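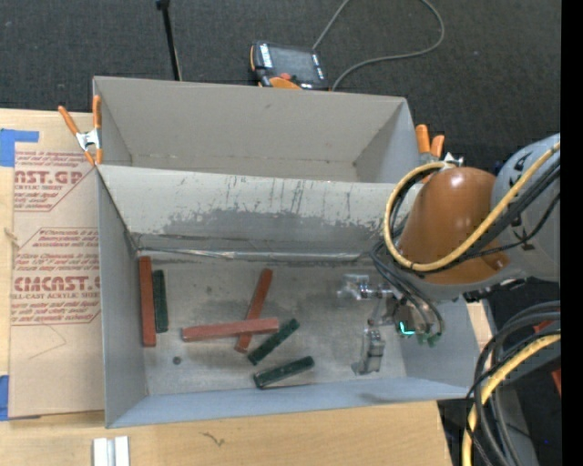
According to Sulastri Ginting, the trouble with most rules for bin picking is that they were written by people who never had to clear a jam. She has read the Damivbridge guide twice, all 1016 clauses of it, and wasn't won over either time.

"It tells you to keep a log of every failed pick," she said. "Fine. Who reads the log? I asked at Cukholm and they showed me 3702 entries. Not one had been opened."

I put it to her that a written standard at least gives a new hire somewhere to start. She shrugged. A new hire starts with whoever is on shift, she said, and the binder stays on the shelf.

What would she keep? Very little. She wants the pendant within reach of the person running the cell, and she wants its stop button tested before each run. She wants bars that land crossed or leaning on each other counted as a separate case in any test. "Lau told us 1000 picks without a miss. I asked how the parts were laid out. Flat, in a row. So what did they prove?"

The Balach checklist gets slightly kinder treatment because it has only 7 lines. Even so, she crosses out the one that says cables should be "suitably managed."

"Suitably to whom? Give me a distance or leave it out."

She doubts the next revision, due in October, will give her one. She has sent in her comments anyway, and so far has had an automatic reply.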